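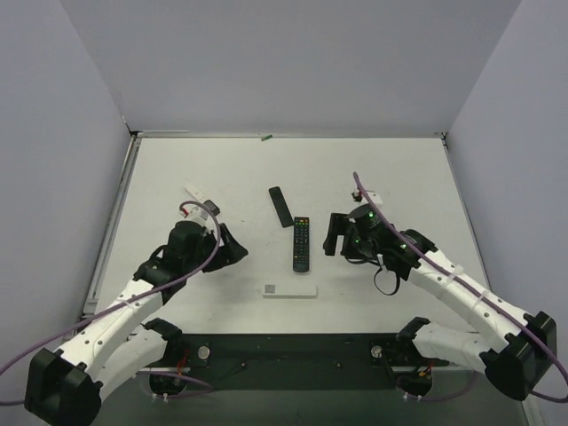
Thu 2 May. Long evening, writing this before I forget. Tundoro is back up with both arms after the mess in April, calibration redone from scratch, zero offsets saved under the new name (NOT the old one, Shahram, please don't load the old one again). Left arm still droops a hair when you cut torque. The task for the club demo is the same as before: pick up remote, hand over to the other side, put down. Started with the tv remote in the middle pointing at the back wall, slim black bar up and left of it lying on a slant, white flat thing with the QR code in front. Good start pose for the two grippers, one each side, neither has to reach far. The black bar is the hard one I think. Black on white should be easy for the detector but it keeps merging the bar with the remote when they are close together. Chi-keung says threshold, I say training data. We'll see.

Runs tonight. Did the slow ones first, then full speed. Slow is fine. Full speed the right side closes early and pushes the remote sideways before the left has got hold. Same as Braulio saw on his laptop sim so at least it's not only hardware. Tried closing delay 2000 ms on the right, too long, looks silly but works. Tried shorter and it's back to pushing. Left it at the long one for now.

Servo log: right wrist peaks at 2470 on the position readout and then sits there. Should go past that. Either a soft limit somebody left in the config or the cable is pulling. Checked the config, limit is 3000. So cable?? Moved the zip tie one hole down toward the base and got a bit more travel but I didn't write down how much, sorry. Redo.

Purple cables in general -- too much slack up top on both sides, they go up in a big loop and on the handover I keep expecting the two loops to catch. Hasn't happened tonight. Lenuța wants to reroute them along the underside of the forearm, which means taking off all the ties and doing it again, and she's volunteering so fine by me. Not before the demo though.

Detector notes
- white card with the QR on white table: found it only when the overhead lamp is off. With lamp on it vanishes
- could just read the code instead of looking for the edges. Chi-keung has a snippet from the Luo project, will send
- green bit at the far end by the back wall gets picked up as an object now and then, low score. Masked out the last strip of table in the script. Remember to take the mask out if we ever use the whole table
- colored buttons on the remote are good for telling which end is which. Works better than the shape did

Handover pose. Moved it up and a little toward the left side so the right forearm is not so stretched. Guangming's inverse kinematics now gives two answers for that pose and picks the ugly one with the elbow out. He knows. Workaround is to seed it with the last joint angles, which I did, line is commented in the script with my intials.

Talked with Guangming about rules for the Grorkirwood meet. They changed the time limit again, it's per object now and not for the whole round, so the long delay on the right costs us every time. Means we do need to fix it properly. Also they want a stop button reachable from where the judge sits. Ours is on a short lead. Need an extension, ask at Ustside if the electronics room has one, otherwise we buy it.

Things that wasted my time: USB ports swapped after reboot so left was right and right was left, 2 runs of pure nonsense before I noticed. Put names on the ports by serial number now, should stick. Also the script still said "ready" with the left side disconnected, need a real check there. Braulio can do that one, it's small and he asked for something small.

Still to do
- measure wrist travel again with tie in new spot, WRITE IT DOWN
- closing delay: use the current reading to decide when to close, drop the fixed wait
- more pictures of bar and remote close together, touching too, for Chi-keung to retrain
- lamp off or diffuser, decide
- stop button lead
- Shahram to tidy the config folder, theres four files called final

Ran out of time to try the handover starting from the left. Settings as they were for the last run are in the folder with tonight's logs, slow profile is default. Whoever is in next start with that and only then go to full speed.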